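Working Alongside the Arm: Tips for the Prep Kitchen

The Palden kitchen put a robot arm on its condiment and jar station in January. It does the fetching and putting back that one of us used to do all morning. The job has changed more than it has gone away, and these are the habits that help.

Keep one home for each jar. The arm can cope with a jar that has shifted a little, but a rack that gets rearranged every shift slows everybody down. If you move something, write it on the sheet by the door.

Leave finger room. Two grips have to fit around whatever is being picked up, so don't pack the rack tight – 18 items is our limit now.

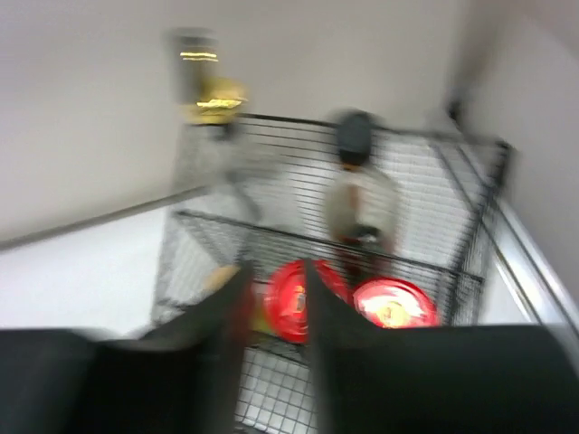 Gripper at the wire rack, red lids in front and the capped container behind.

Wipe lids before they go back. Sticky lids were a nuisance by hand and they are worse with a gripper.

Stop the arm before you reach in, even for one jar. Use the button, then wait for the light.

Heather Galbraith used to stock the station and now runs the checks on it. She spends the first 80 minutes of her shift on dates and labels, and the rest on prep. Her wrists are better, she says, but she misses the walking. If you take over from her, ask for the jar list before she leaves.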